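Droviteo Community Help
Home > Furniture and Surfaces > Table coverings

Fitted cover on large table keeps wrinkling, small dip near the front edge

Posted by Sabina Kollár
Viewed 1,084 times

I have a large rectangular worktable with a matte brown covering. It is used for sorting small household things before they go into donation boxes: soft toys, packets, odds and ends. The covering was laid in November and was flat for the first week. It now has soft wrinkles, and there is a slight dip near the front edge. The wrinkles come back within a day of smoothing by hand.

Details, in case they matter:

The covering is a single piece, cut to overhang and held with clips underneath. No adhesive. I don't have the original label, so I can't say what the material is beyond matte, brown and somewhat soft.

There is a thin pad under it. The tabletop below was checked with a straightedge before the pad went down and was level.

Small packets tend to catch on the wrinkles when I slide them across. Plush items are no problem.

Things I have tried: smoothing with a dry cloth, moving the clips outward, leaving a stack of books on the dip overnight. The books left a second, shallower dip.

I would like to know whether the covering has stretched or the pad has shifted, and whether it can be fixed without replacing the whole piece. I can clear the table for an evening but not longer.

2 replies

Jaqueline Chávez
Marked as helpful

Most likely both, but check the pad first. A covering held only by clips moves a little every time something is dragged over it. The slack collects on the side you work from. If the pad has crept back from the edge, the covering has nothing under it along that strip and sinks. That would match a dip near the front and wrinkles elsewhere.

Before loosening anything, look at the surface in low side light, early morning or with one lamp at table height. Overhead light with large shadows on the table makes shallow wrinkles look deeper than they are and hides others completely. My own table has the same matte brown finish, and I would not touch the folds in it. They are too soft to catch anything. The small items near the left edge, a teddy bear and a pink and white packet, stay where they are put.
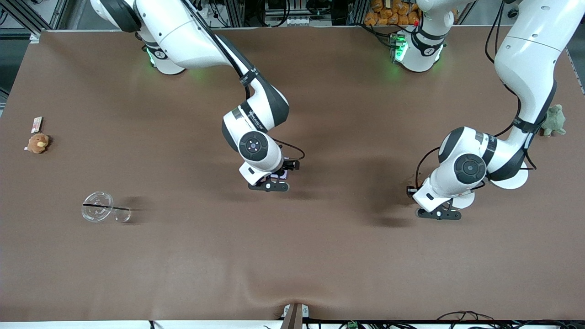
Procedure for relaying the covering

1. Clear the table completely. Do not push things to one end and work around them.

2. Release the clips along the front edge and one short side. Leave the back edge clipped so the piece stays square.

3. Fold the covering back and look at the pad. Measure the gap between the pad and the table edge at both corners and in the middle. If the three numbers differ, the pad has moved.

4. Slide the pad forward until it is flush. Fix it at the corners with double-sided tape meant for fabric. Do not tape the full length or it will ridge.

5. Lay the covering back from the clipped edge toward you, pressing with the flat of the forearm. Fingertips leave marks in soft material.

6. Clip the middle of the front edge first, then halfway to each corner, then the corners. Pull only enough to take up the slack. If you start at a corner you will push a wrinkle diagonally across the table and have to begin again.

7. Leave it bare overnight.

Stop using books. A soft pad takes the shape of whatever is left on it. If the pad stays compressed after a night with nothing on it, replace the pad and keep the covering.

I use the flat Truvano clips. The round ones hold as well but they catch on sleeves. Whether a covering can be warmed to relax the folds depends on the material, and you say you don't know yours, so I would leave heat out of it.

Bañuelos

Had this on a sewing table. Bought a heavier cover from Bernero and it went away. Didn't measure anything. Check the legs too, mine was short on one corner.

Comment from Sabina Kollár

The pad was flush at the left corner and well short of the edge at the right. Moved it, taped the corners, clipped from the middle. The dip is gone. There are still faint wrinkles toward the back where I left the clips on. The dent from the books is still there, so I have ordered a new pad. Legs are fine.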